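# Perau为Ladthorpe洗护中心引入Bronik叠衣工位，原叠衣班改行教机器叠衣

**35名叠衣员全部留任，岗位说明书重写三遍，第三遍终于有人看懂**

【Ladthorpe，八月】家庭衣物洗护服务商Perau今日宣布，旗下Ladthorpe洗护中心的Bronik自动叠衣工位进入正式运行。首批工位承担毛巾、枕套和圆领短袖的折叠，衬衫、长袖上衣以及一切带帽子的东西暂时仍由人来叠。关于带帽子的东西，公司内部已有共识：暂时不讨论。

与工位同步启用的，还有一套新的岗位安排。原叠衣班共35人，今后每周有一部分时间离开叠衣台，改做“示教员”，也就是双手各持一把夹爪，把平时用十根手指完成的动作，用两对夹指再完成一遍。夹爪记录动作，Bronik从这些记录中学习。学习效果因衣物而异，也因示教员当天的耐心而异，后一项目前没有列入考核。

Perau希望借此次发布，把过去一段时间里外界问得最多的几件事一次说清：机器在叠什么，人在做什么，工时和工资怎么算，以及为什么公司的招聘页面上会出现“接受在床边久坐”这样的条件。

## 从叠衣台到床边

Ladthorpe洗护中心的叠衣台高度统一，台面平整，灯光从正上方打下来。项目早期，示教工作全部在这样的台面上进行，Bronik很快学会了在这种台面上叠毛巾。随后工程组把它搬到一张普通的床边，它对着同一条毛巾夹了很久，夹起来的是床单。

这次测试的纪要只有一行字，后来被打印出来贴在茶水间。贴的人没有署名，公司也没有追查。

Perau的业务里有一大块是上门整理，客户家里没有标准叠衣台，有的是床、沙发、飘窗，以及沙发上本来就堆着的另一批衣服。床面有软有硬，夏天还铺凉席，夹指碰到竹片和碰到棉布完全是两种手感。示教组因此把大部分课时挪进了居家环境，要求也相应改成了：房间保持平时的样子，床上原有的东西不必清走，该铺什么就铺什么。

新要求下发后，最不适应的是几位做事一向利索的老员工。她们看到床角有一团衣服，第一反应是叠掉。示教规程为此专门加了一条：非本次任务衣物，请克制。

示教的流程本身不复杂。坐到床边，双手各拿一把夹爪，确认记录已经开始，然后按平时的习惯去做。夹爪只有两根夹指，没有手掌可以压，也没有指腹可以捻，很多原本一带而过的小动作必须拆开。一个熟练工叠一件短袖，自己往往说不清先动哪只手，拿上夹爪之后，这件事突然变得非常清楚，并且非常慢。

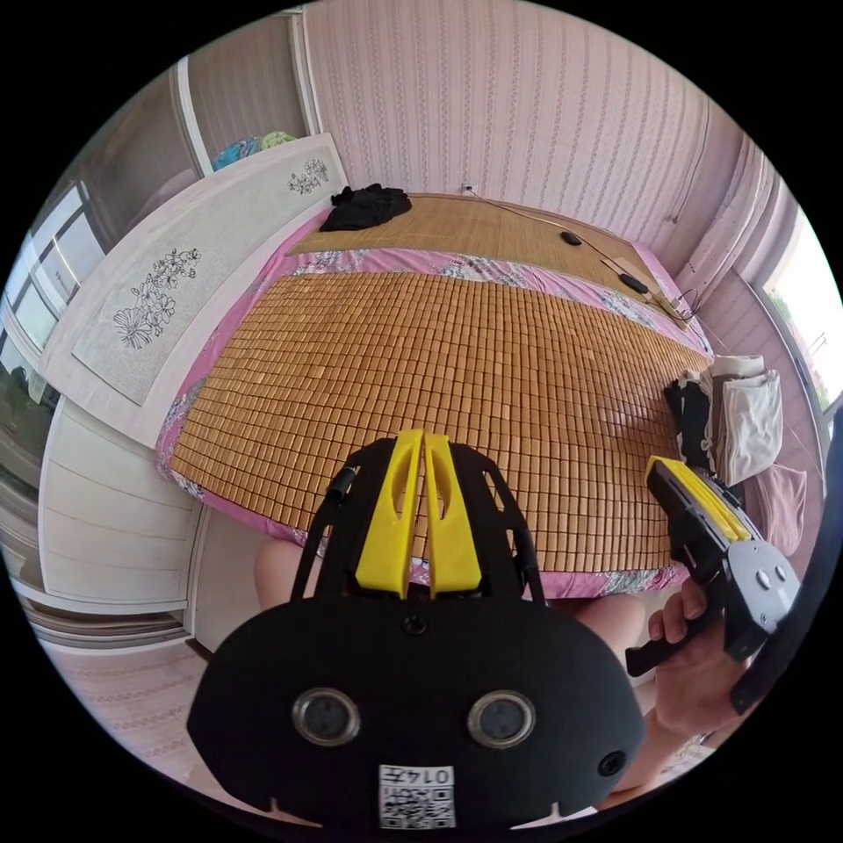
有人问得很直接：我教会了它，下个月它坐我的位子，那我坐哪儿？这句话出自叠衣班的第一次说明会，提问者要求不记名，会议记录照办了。同一个人接着还说，公司以前每次讲“转型升级”，最后升级的都是打卡机，希望这次至少先把工时写在纸上，再让大家去拿夹子。

Perau认为这个问题提得合理，关于打卡机的部分也基本属实。现将写在纸上的内容公布如下。

## 工时与工资

- 叠衣班100%的员工保留原有合同工时，示教时间计入工时，路上时间同样计入。
- 示教期间按原岗位工资发放，另加示教津贴。津贴按班次计，不按叠了多少件计。
- 单次示教的连续时长设上限，到点必须休息。夹爪比看上去重，这一点由工程组认定，而工程组是在自己试了一下午之后才认定的。
- 不愿意做示教的员工可以留在叠衣台，不影响排班，不需要说明理由。
- 因引入Bronik而减少的叠衣工作量，优先转为质检、返修和上门整理岗位，由员工本人先选。

关于津贴为何不按件计，公司曾有过另一种方案。试行的第一周，示教员为了多录几条，把动作压缩到极限，Bronik跟着学会了一种非常迅速的叠法：把短袖对折一次，然后推到一边。从统计上看，这是该工位效率最高的一周。方案随后撤销，那一周的记录也没有进入正式训练。

第五条执行起来比预想中慢。质检岗位最受欢迎，原因大家都明白，质检有椅子。上门整理岗位报名的人少一些，部分员工表示不介意进别人家，介意的是别人家的猫。公司已将“家中有无宠物”加入预约页面，并允许员工在接单前查看。

## 四百二十九次，一次也没白叠，大部分

截至发稿，叠衣班共完成429次居家示教。每一次都有书面记录，写明衣物种类、床面情况和示教员备注。备注栏原本设计用来填写异常，实际用途更为广泛。公司征得填写者同意后摘录几条：

> 右边夹爪今天脾气不好，换了一把，脾气一样。

> 领口第二次才夹住。第一次夹住的是席子。

> 叠完觉得不够齐，重叠了。后来想起来不用这么齐。又觉得还是齐一点好。

> 建议以后不要安排在午饭前，短袖叠到后面像烧饼。

最后一条已转交排班组。倒数第二条在工程组引起过一场争论，争论的焦点是“够齐”的标准应当由谁来定。工程组倾向于用尺子，叠衣班倾向于用眼睛，双方各叠了一摞拿给客服看，客服挑了叠衣班的那摞，又说其实两摞都可以，因为客户收到以后会直接塞进抽屉。

尽管如此，齐整标准还是改了。现行标准由叠衣班起草，工程组换算，其中有一句保留了起草时的原话：“拿起来不散，放下去不鼓。”工程组为这一句写了相当长的一段程序。

失误的记录同样保留。叠到一半滑脱、夹空、袖子压反了再翻回来，过去在叠衣台上这些都属于要被班长看一眼的事，现在则属于有用的材料。Bronik需要知道袖子压反了之后怎么办，而知道怎么办的前提是有人先压反一次。有些员工对此很难接受，坚持在备注里写道歉。规程第二版加了一行：无需道歉。第三版把这一行加粗了。

## 为什么长袖还归人管

毛巾是长方形的，枕套也是长方形的，圆领短袖稍微不那么长方形，但态度端正。长袖上衣则多出两条可以往任何方向去的袖子，在自动叠衣领域，这类部件目前没有可靠的礼貌称呼。

叠衣台上的老办法是先把衣服摊平，理顺袖子，双手沿肩线一抹，身子往里折，袖子顺势跟过去。其中“一抹”和“顺势”两个词，在Bronik的任务清单里分别对应一整页未解决事项。夹指抹不动布，只能夹住一点往外送，送多了肩膀起皱，送少了袖子窝在底下。深色衣物好一些，白色的每一道褶子都看得明明白白，示教员看着难受，忍不住要去理，一理就是好几分钟。

示教组的做法是把长袖拆成几个小任务分开练：只练摊平，只练收袖，只练从下摆往上折。每个小任务从不同的起始状态做起，衣服有时摊得很开，有时袖子贴着身子，都照做不误。收袖这一项最耗人，两把夹爪要配合，一把稳住衣身，另一把去找袖口。新手往往两只手一起去找袖口，衣身便趁机跑掉。

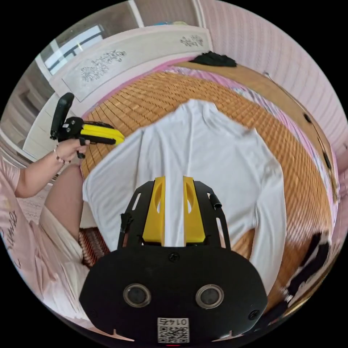
收袖练熟之后，才轮到把几个小任务连起来做。连起来做的成功率，公司暂不公布，理由是目前这个数字每天都在变，而且并不总往同一个方向变。能够公布的是短袖：在正式运行前的最后一轮验收中，Bronik连续处理了100件圆领短袖，由叠衣班逐件检查。检查人员带来了自己的尺子，据说是为了公平。

验收结果为通过，附带意见若干。意见中篇幅最长的一条涉及叠放方向：Bronik把所有领口朝左，而叠衣班历来领口朝右。工程组认为两者等价。叠衣班认为不等价，并请工程组去仓库取一次货试试。工程组去了，回来以后改成了朝右。

## 工位旁边的人

Bronik工位上线后，叠衣间的一天有了些变化，多数变化不大，但都有人提意见，现一并说明。

早班开始时，第一件事由“先开灯”变成“先开工位，再开灯”。原因是工位自检需要一点时间，正好够人换好鞋、把杯子放下。有员工反映自检时的提示音过于振奋，不适合早晨，提示音已经调低，旋律也去掉了。

衣物由Ševčík分拣线送到叠衣间，毛巾、枕套和圆领短袖进工位，其余进叠衣台。Ševčík分拣线在中心服役多年，与Bronik互不相识，接口由Perau自己的工程组完成。磨合期间，分拣线曾把一批打底裤认作毛巾送进工位，Bronik按毛巾叠了，叠得不错。这批打底裤没有退回重叠，客户也没有来电。该事件被工程组列为故障，被叠衣班列为启发。

工位旁设一名值守员，由叠衣班轮流担任。值守员的工作是看。看到夹偏了就按暂停，理一下，再按继续。岗位说明书的初稿把这项工作称为“人机协同监督与异常干预”，第二稿改为“工位监护”，第三稿写的是“看着点儿”，括号内附正式名称。第三稿是叠衣班自己改的，人事部门保留意见，但没有再改回去。

值守的难处不在动手。过去叠一上午衣服，手累，脑子可以想别的，晚饭做什么、孩子鞋子小没小，都是叠衣服时想出来的。值守正好反过来，手闲着，眼睛不能走。几名员工在反馈会上提出，值守一小时比叠一小时更乏。公司最初以为这是客气话，后来安排了几位管理人员去值守，管理人员回来后同意缩短轮换时间，态度比较积极。

现行安排是值守、叠衣台和质检在一个班次内轮换，示教单独排班。轮换表贴在门口，旁边留了空白供大家互换，换班不需要审批，写上就算。空白处目前还承担着部分留言功能，包括一则寻找蓝色保温杯盖的启事，该启事自项目启动时便在那里，进展不详。

## 手艺怎么算

叠衣班里最难谈的话题是手艺。叠得快、叠得好，过去是评级的主要依据，级别高的员工在叠衣台上有固定位置，靠窗。现在Bronik叠毛巾，再快的手也不会在毛巾上显出来，级别如何延续，说明会上争了很久。

最后定下来的办法是保留原有级别，谁也不降，同时新增示教评级，两者就高不就低。示教评级看的是动作清楚、节奏稳定、遇到问题能接着做下去。评下来的结果有些出人意料：叠衣台上速度最快的几位，示教时反而吃亏，她们的动作太省，省到夹爪跟不上。几位一向被说“慢”的员工，示教记录干净利落，工程组拿来就能用。获评高级的消息公布之后，其中一位在茶水间请大家吃了瓜，没有发表感言，瓜很甜。

也有员工把示教里的习惯带回了叠衣台，主要表现为叠之前先停一下，想想两只手各自要干什么。班长起初以为是磨洋工，观察几天后发现返工少了，便没有再提。公司不打算将此写进培训手册，以免它立刻变得没人愿意做。

另有一项副作用，公司在此如实披露：部分员工表示回家后不想再叠自己的衣服。Perau对此表示理解。上门整理业务设有员工折扣，折扣力度由福利部门决定，目前申请踊跃。

## 关于隐私与居家示教

居家示教使用的房间须经居住者书面同意，同意可以随时撤回，撤回后相应记录删除。夹爪在工作时会拍到床、墙、柜子，以及手边碰巧放着的任何东西，示教前由示教员和居住者一起过一遍房间，证件、信件和照片先收起来。其余的不必收拾。早期有几位居住者在约定时间之前把房间打扫得像样板间，工程组感谢之余，请他们下次少费心。

示教员的着装没有统一要求，坐得住、手腕活动得开即可。规程原本写有“请着工服”，夏季执行一周后删除，删除意见收到得十分整齐。

录下的内容只用于叠衣相关训练，不用于考勤，不用于评判谁家床单该换了。第二个“不用于”是员工代表要求写进去的，公司认为没有必要，员工代表认为既然没有必要，写上也无妨，于是写上了。

## 接下来的安排

Perau计划在Ladthorpe洗护中心继续扩大Bronik的衣物范围，次序为长袖上衣、家居裤、衬衫。床笠不在计划之内。叠衣班曾就床笠进行过一次内部演示，几位资深员工各叠一条，方法互不相同，结果也互不相同，但都坚称自己的是标准叠法。在人类形成一致意见之前，公司不打算让机器参与进来。

示教组将增加秋冬衣物的课时。厚衣服夹得住，但折不平，薄衣服折得平，但夹不住，这两句话来自示教员的备注，已被工程组原样抄进下一阶段的目标说明。课时会提前公布，员工自愿报名，铺凉席的房间请在入秋撤席之前先登记，撤了以后也欢迎再登记一次，两种床面都需要。

叠衣班每月与工程组开一次会，议程由叠衣班提前列出，工程组最后发言。会议时间定在下午三点，避开出货，也避开午饭前那段容易看什么都像烧饼的时间。已经列入下次议程的有：夹爪手柄加一层防滑套，值守椅换带靠背的，提示音能否彻底关掉，以及带帽子的东西到底讨论不讨论。

公司同时更新了招聘信息。新岗位“示教员（叠衣方向）”对学历不作要求，有叠衣经验者优先，经验来源不限，家中常年负责收衣服的视同有经验。面试内容为叠一件短袖，先用手，再用夹爪。应聘者第二遍叠得不好属于正常现象，面试官第一次也叠成了那样，证据保存在工程组。

## 关于Perau

Perau为家庭客户提供衣物洗涤、熨烫、折叠及上门整理服务，在Ladthorpe设有洗护中心。公司自有车辆取送，衣物按户分袋，袜子成对归还。个别单只袜子由专门的抽屉保管，保管期限不限，欢迎前来辨认。

## 关于Bronik

Bronik是Perau内部开发的自动叠衣工位，目前可处理毛巾、枕套和圆领短袖，领口朝右。

## 媒体参观

媒体可预约参观叠衣间及Bronik工位，参观时间为上午十点至十一点半。居家示教涉及私人住所，不安排旁观。参观者可试用夹爪，试叠衣物由公司提供，叠成什么样都可以带走，衣物除外。

预约及采访请联系Perau新闻组，邮件标题请注明“叠衣”。未注明的邮件会被自动归入洗涤投诉，同样会有人回复，只是回复的内容可能是请您描述一下污渍。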